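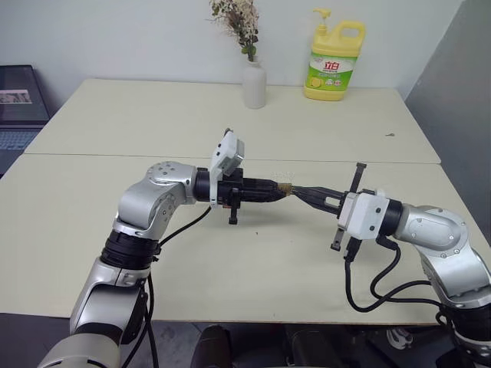 A cream table, close to the wall.

Terms of Booking at Independent Guesthouses: Notes from Kemville and Baleck

Readers of this blog will be aware that I prefer independent guesthouses to the larger hotel groups, and that I have said so on several occasions. A number of correspondents have asked whether that preference extends to the booking conditions. It does not always, and the present post is intended to set out why.

I stayed at two properties in March, the first in Kemville and the second in Baleck. Both were booked directly, by telephone, and both were paid for in full by me. No discount was sought or offered.

The Kemville house has been run by Hye-jin Ok for some years. Its terms occupy a single sheet, which is sent by email on the day of booking and handed over again on arrival. A deposit equal to the first night is taken at once. It is returned in full where notice is given three days before arrival, and retained after that point. The sheet also states the hour at which the front door is locked, the charge for an additional guest and the arrangement for early departures. I read it in the time it took to drink a cup of tea and had no questions at the end.

The Baleck property is larger and forms part of a small association of owners, to which I shall refer by its trading name, Gil. Members of Gil share a booking line and a common set of conditions. These run to 91 clauses. I do not doubt that each was added for a sound purpose, but the cumulative effect is that a guest who wishes to know whether a deposit can be recovered must consult four separate passages, one of which refers to a schedule that was not attached to my copy. The manager, Dong-geon Yeom, was courteous on the matter and found the schedule within the hour. He accepted that mine was not the first request for it.

It should be recorded that the Baleck terms were, once understood, the more generous of the two. A cancelled stay may be moved to another date at no charge, and may be transferred to a different member property. Guests who must change their plans at short notice would be better served there than in Kemville. The difficulty is that few of them will know it.

A brief word on the matter of check-in times. Kemville admits guests from 2 pm and is firm on the point. Baleck advertises a later time but will generally hand over a key once the room has been made ready. I arrived shortly after noon and was shown upstairs without delay. Luggage may be left at either house before the room is available, although at Kemville the storage area is a shared corridor and I would not leave anything of value in it.

Breakfast was included in both tariffs. At Kemville it is served at one sitting and is substantial. At Baleck it is served over a longer period, with a reduced choice towards the end — the porridge had gone by the time I came down on my second morning, and toast was provided in its place. Special diets are catered for at both addresses if mentioned when booking. Ah-rin Ma, who travelled with me for the Baleck portion and does not eat dairy products, was satisfied with what she was given.

Following my previous post on cancellation charges, Ojārs Rätsep wrote to describe his experience in Stulosthorpe, where a deposit of 500 was retained after the property itself had asked him to change his dates. He has since received the full sum, together with a letter of apology. I am grateful to him for permission to mention the case. My advice in such circumstances is to reply in writing on the same day, to state plainly which party requested the change, and to keep a copy.

Man-sik Ha has asked whether a booking made by telephone carries the same protection as one made through a website. I am not qualified to give a legal answer. As a matter of practice, I ask for written confirmation before giving any card details, and I have not yet been refused. Where an owner prefers to take the deposit during the call, I request that the cancellation terms be read aloud first. The owner in Kemville offered to do so before I had raised it.

I expect to return to Baleck later in the year and shall report any change to the conditions. Corrections to the above may be sent to the usual address. The next post will deal with single-occupancy supplements, on which I have received more letters than on any other subject.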